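### 4.2 Storage of tableware in small kitchens

Households in the Darbridge sample kept more bowls than any other item of tableware, and used fewer of them. Of the 53 homes visited, 30 stored their bowls in a single stack, usually in a wall cupboard above the worktop. The remainder split them between two or more places, most often a cupboard for daily use and a higher shelf for larger pieces. Plates showed no such split and were almost always kept together.

Stack height mattered more than cupboard size. Where a wanted bowl lay under several others, residents tended to take the top one instead, even if it was too small or too large for the meal. The same few bowls were therefore washed and returned to the top of the stack – a pattern already noted for pans in the Aitken survey, although that study dealt with larger family houses. Colour had a modest effect. Residents with bowls in mixed colours named the one they wanted more quickly during interviews, but they did not reach for lower bowls more often than residents with plain white sets.
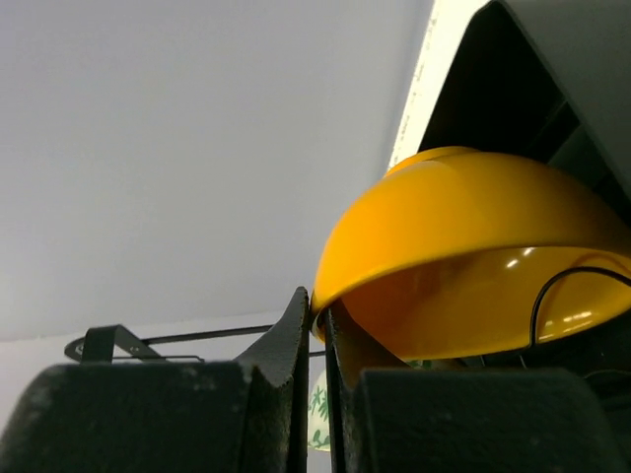 *Figure 3. A glossy yellow-orange bowl.*

Does open shelving change which bowls are used? Homes with open shelves used a wider range of bowls across the week, mainly when the shelves were below shoulder height.

The diary entries support this reading. Participants filled in 407 entries over 21 days, recording each bowl taken out and the meal it was used for. Breakfast accounted for the largest share, and for the least variety. Evening entries were more mixed, with serving bowls appearing mostly at weekends. Entries from the Pradent flats were shorter than the rest and often left out the meal, so they are excluded from the comparison by time of day but kept in the totals.

Two limits should be noted. The diaries were kept in March, when soup and porridge are common, and a summer round might give a different balance between bowls and plates. Shelf heights were measured from the floor with no allowance for the height of the resident – a correction we apply only in Section 5.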